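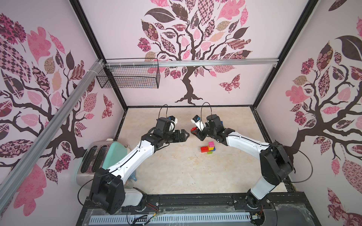
Infection Control Working Group, Povell District Health Office
Minutes, June meeting

Present: Radka Petek (chair), Bevan Treloar, Kirsten Chan, Lev Moroz
Apologies: Nelli Saarela

1. Previous minutes
Accepted with one correction. Item 4 should read "respirator fit testing", not "respirator testing".

2. Measles vaccination, clinic staff
Ms. Chan reported that staff records at the Faltov clinic have been checked against the state registry. Records for 40 staff show no second dose. Letters have gone out. Staff without proof of immunity will be offered a blood test or a dose at the clinic.
Action: KC to report on replies at the next meeting.

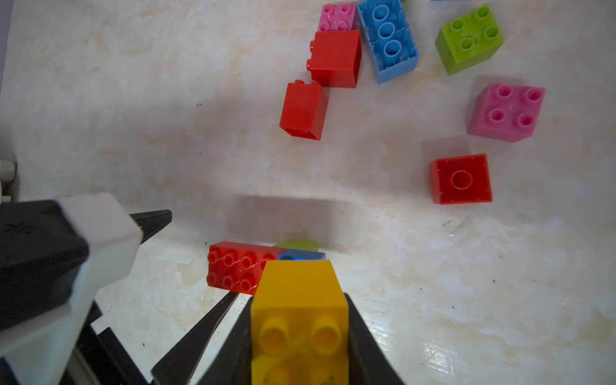
Can staff work while waiting for a blood test result?
They can work in areas with no patient contact until the result is on file.

3. Supplies
Mr. Treloar reported roughly 3,000 gowns in the Kemppainen warehouse. Stock rotation is behind and the oldest cartons are to be issued first. The reorder level for gloves stays at 100 cartons. Quote from Caroretti for face shields received; delivery terms unclear.
Action: BT to request written delivery terms.
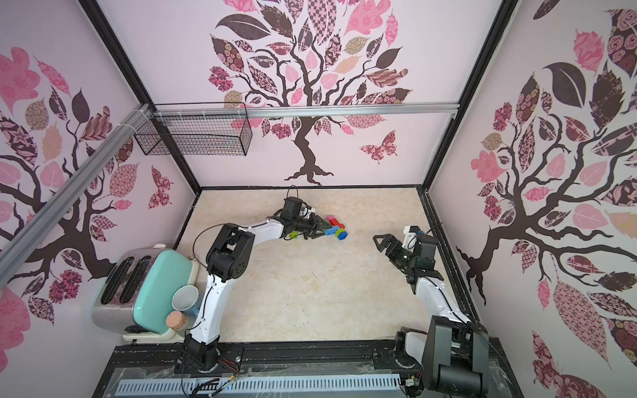 Two robot arms, with tree murals on the walls.

4. Isolation rooms
Mr. Moroz reported that room 2 failed its pressure check. The door seal has been ordered. The room is not to be used for airborne isolation until it passes a repeat check. Log sheets for the other rooms were complete.
Action: LM to arrange the repeat check and send the reading to the chair.

5. Public notice
The text below was approved for posting at clinic entrances and on the office website.
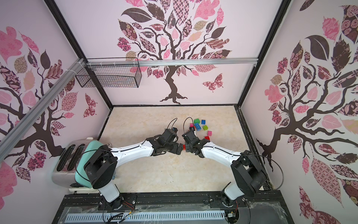 POVELL, June – Visitors with a fever or a new rash are asked to call the clinic before coming in. Staff will give directions to a separate entrance. Masks are available at the front desk.

6. Other business
None. Meeting closed 3:40 p.m.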